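Phosphor conversion in white LEDs

Phosphor conversion is the usual method of making white light from a light-emitting diode. A semiconductor chip emits blue or violet light, and a layer of luminescent powder placed over it absorbs part of that light and gives it out again at longer wavelengths. The mixture of unconverted and converted light is seen by the eye as white. Lamps, display backlights and vehicle headlamps mostly work in this way.

Principle

A single LED chip emits in a narrow band set by the band gap of its material. White light has to contain several bands or a broad continuous spread. The common arrangement pairs an indium gallium nitride chip with cerium-doped yttrium aluminium garnet, usually shortened to YAG:Ce. The garnet absorbs in the blue and emits a wide yellow band. The shade of white depends on the proportion of blue that gets through, so a thicker or more heavily loaded layer gives a warmer and yellower result.

Energy is lost in every conversion. A yellow photon carries less energy than the blue photon that produced it, and the difference appears as heat in the phosphor. This is called the Stokes loss. Further losses come from light scattered back into the package and from photons absorbed without any emission.

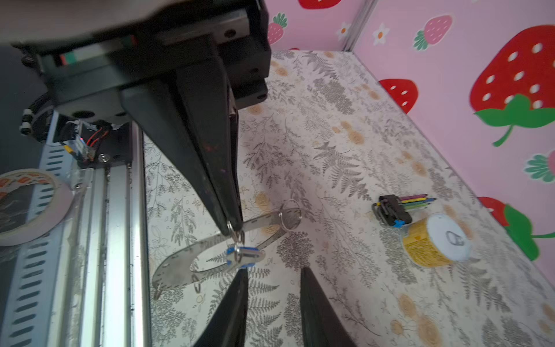
Phosphor can be applied in several ways. In the simplest, powder is stirred into liquid silicone and dispensed into the package cup, where it surrounds the chip and is then cured. Powder tends to settle before curing, and the colour may shift from one package to the next. Conformal coating puts a thin, even layer directly on the chip. In remote phosphor designs the layer sits some distance away, on a plate or dome, where it runs cooler. The carrier need not be a full disc, and a curved metal plate shaped like a crescent, with a rounded cutout and a row of small holes along its edge, shows the sort of outline that sheet metal can be given when a part has to fit round something else. Ceramic phosphor tiles, made by sintering the powder into a solid plate, are used at high power densities.

Red phosphors and colour rendering

YAG:Ce alone emits little deep red light. Lamps that use it without help tend to look cool, and they show skin, meat and timber poorly. Colour rendering is commonly stated on an index with a maximum of 100, and a garnet-only lamp often falls well short of that figure. Adding a red phosphor raises the score, particularly for saturated reds, which are reported separately as R9.

Two families of red phosphor are widely used. Europium-doped nitrides are stable and efficient but emit a broad band, part of which lies at wavelengths where the eye is not very sensitive. Manganese-doped potassium fluorosilicate, known as KSF or PFS, emits a group of very narrow lines near 630 nm. It wastes less light in the far red but decays slowly after excitation, and it has to be protected from moisture.
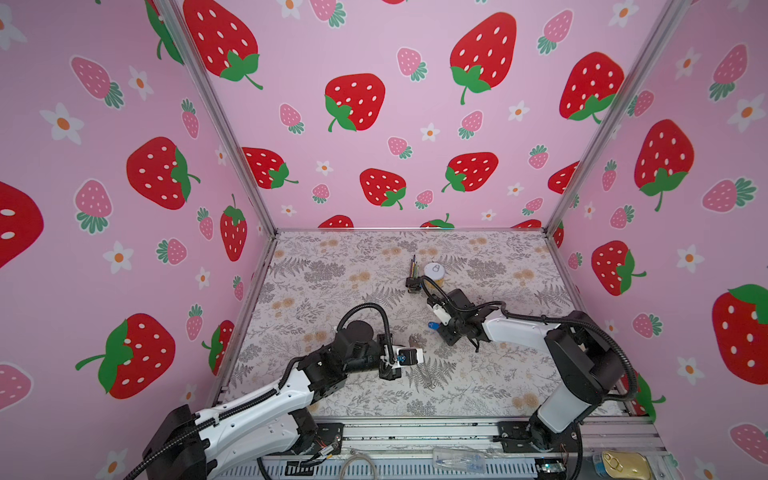 Lighting Materials Section, Bristberg Technical College

The Raptis method

The Raptis method is a procedure for measuring the colour stability of phosphor layers under heat. It was set out at Bristberg by Libor Šindelář and takes its name from the Raptis oven, the heated sample stage on which it was first carried out. A coated sample is lit by a blue source of fixed output while the stage is raised in steps of 30 degrees. The spectrum is recorded at each step once the reading has settled.

Raphaël Cordier later added a second pass, taken as the sample cools. A sample that returns to its starting colour has undergone thermal quenching only, a reversible effect. One that does not has been damaged, most often by browning of the silicone. In the Fandness trial, which covered 636 samples, the cooling pass separated the two cases in most of the batches that had been listed as doubtful. The remaining batches were set aside and later measured again on the Gostier bench, which holds samples upright.

The method has limits. It says nothing of humidity, and it takes no account of the blue source ageing over a long run - a point Cordier raised himself. Results from stages of different design cannot be compared directly.

Thermal quenching

Phosphors become less efficient as they heat up. In YAG:Ce the fall is gentle over the normal working range, while some silicates lose output quickly and have largely dropped out of use in high-power packages. When yellow output falls and blue output does not, the light turns bluer, and a lamp may look different once it has warmed up. Good contact between phosphor and heat sink reduces the effect.

Ageing

Long-term tests on packaged LEDs are run for hundreds or thousands of hours. At Bristberg the first inspection is made at 800 hours, after which samples are returned to the rack. Typical faults are cracked or yellowed silicone, phosphor lifting from the chip, and tarnished silver reflectors where sulphur has got in. Colour shift is usually noticed by users before loss of brightness, especially where several lamps are mounted side by side.

See also

Stokes shift
Thermal quenching
Quantum dot converters
Colour rendering index

Page last revised Monday, July 8, 2024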